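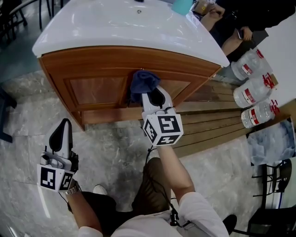 December, late afternoon. Wiping, continued.

Spent the session on vertical wood fronts with a dry cloth. Flat tops are in decent shape now, so I wanted to get back to the part of the chore list where the Stesow policy still falls over. Cloth pinched in the right gripper, left one free most of the time. Slow passes, top to bottom, then along the lower rail.

What I keep running into is pressure. By hand I lean in at the recess of a door panel and let up again at the edge, and I don't think about it. With two fingers and a cloth between them I have to think about it. Too light and the cloth slides over the dust line. Too hard and the pad goes flat against the wood and the cloth bunches up behind it. The policy does the second one nearly every time. It treats the panel as one plane and drags the corner of the cloth over the step.

Numbers from the last run on the Altovitz arm, trained on around 400 demos: 11 attempts on a panelled front, 3 finished without dropping the cloth. I am not counting streaks as failures yet. If I did, the result would be zero.

Regrasping is the other gap. A person shifts the cloth to a clean fold without looking. We have hardly any demos of that, and the ones we have were done by people who set the cloth down first, which is slow but easier to copy. I would like both styles labeled separately from now on. Mixing them gives an arm that hesitates over the surface and then lets go halfway.

For the question upstairs keeps asking (can it do the cleaning round yet): no. It can do a clear, level top if the cloth is handed to it. It can't fetch the cloth, can't tell when the cloth is dirty, and doesn't go back for a spot it missed. I'd put it in front of a customer for tops only. 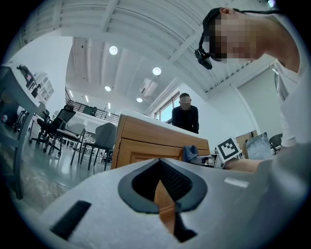
A note from the Auer side, added after they read the draft of this entry, disagrees about tops. Their view is that a level surface only counts as solved when there are things on it, and that moving a cup, wiping under it and putting it back is most of what cleaning a desk means. They would hold off on any demo until that works.

Fair. I had been treating the cup problem as pick and place and leaving it to Cukow.

To do:
- relabel the regrasp demos, set-down and in-hand
- 9 more takes on the recessed panels, thicker cloth
- look at wrist force on the failed runs before changing anything in training
- ask Cukow what they have for move, wipe, put back
- tops with clutter go on the test sheet as their own line

Pads on the right gripper need cleaning before the next session.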